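Search this site
Enter keywords

Replacing desktop memory

Applies to standard desktop cases with full-size memory slots. Allow 30 minutes. Check the memory type in the board manual before buying; a module of the wrong generation will not fit the slot.

Preparation

1. Shut down the computer, switch off the power supply and unplug the cord.
2. Hold the power button for 3 seconds to drain the remaining charge.
3. Lay the case on its side and remove the side panel.
4. Touch bare metal on the case before handling any parts.

Removing the old module

Move any loose cables away from the slots. Press the latches outward until the module lifts, then pull it straight up by its edges. Some boards have a latch at one end only. Put the old module in an antistatic bag.

Installing the new module

1. Open the latches on the slot.
2. Line up the notch in the module's contact edge with the key in the slot. If they do not match, turn the module end for end.

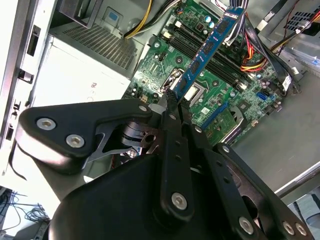 3. Lower the module upright into the slot and press down evenly on both ends until the latches close. Do not rock it.
4. When fitting 2 modules, use the pair of slots given in the manual.

Reconnect the power and enter firmware setup. The full capacity should be listed. If the machine beeps or the display stays blank, unplug it again and reseat the module.

Revised Sat 4 November, Kumudini Sikder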